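La mochila

Me contrataron en Odader para enseñarle a un robot a guardar un estuche en una mochila. En el anuncio ponía "formador de sistemas encarnados", y yo, que había dado clases de guitarra a niños de siete años, me sentí sobradamente preparado.

El trabajo se hacía de pie. Yo movía los brazos y el robot movía los suyos con un retraso muy pequeño, el justo para parecer que se lo estaba pensando. Si yo cerraba la mano, se cerraba la pinza. Si me rascaba la nariz, cosa que hice el primer día, la pinza se rascaba una nariz que no tenía y la sesión quedaba guardada como válida.

La empresa le había prometido al cliente, Lunden, 3000 demostraciones antes de octubre. Una demostración consistía en coger el estuche blanco, llevarlo hasta la mochila, meterlo y volver los brazos a su sitio. Dicho así parece poca cosa. A mi madre se lo conté por teléfono y me preguntó si no podían comprar un niño.

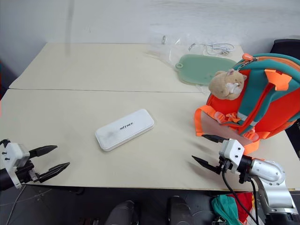 Chou Tumell
Autor de relatos y operador a distancia en excedencia

El estuche se dejaba coger mal. Los dedos de la pinza eran dos puntas negras, buenas para ensartar aceitunas, y las esquinas redondeadas se escurrían con una educación exquisita. Aprendí a entrar con los dos brazos abiertos, uno por cada lado, como quien va a abrazar a un pariente que no le cae bien. La mochila esperaba a la derecha con las correas hacia arriba y un peluche redondo colgado de una cadenita. El peluche no formaba parte de la tarea. Al robot no había manera de explicárselo.

En la demostración 30 lo rocé sin querer, camino de la cremallera. En la siguiente volví a rozarlo, por corregir. Después le cogí gusto: un toquecito en la tripa antes de empezar, para la suerte. Nadie me dijo nada. Las grabaciones las revisaba un programa de 2017 que solo miraba si el estuche acababa dentro, y el estuche, con más o menos dignidad, acababa dentro.

El martes 28 de septiembre de 2021 le dieron el control a la máquina. Vinieron dos señores de Lunden con zapatos de domingo y nos pusimos todos en fila contra la pared. Yo tenía las manos en los bolsillos, que era lo que pedía el protocolo, y las notaba moverse solas.

El robot abrió los brazos. Se acercó a la mochila, alargó la pinza derecha y le dio al peluche un golpecito en la tripa. Luego fue a por el estuche, lo levantó a la primera, mucho mejor que yo, y lo guardó.

—¿Y eso del muñeco? —preguntó uno de los señores.

—Calibración —dijo mi jefa, sin pestañear.

El señor lo apuntó. Su compañero quiso verlo otra vez y el robot repitió: tripa, estuche, mochila. Al terminar levantó el brazo izquierdo, lo dejó un momento en el aire y se rascó, con mucha calma, a la altura de la nariz.

—Eso también —dijo mi jefa, y me miró.

Me renovaron por 2 meses. Ahora le enseño a doblar camisetas, y procuro no estornudar.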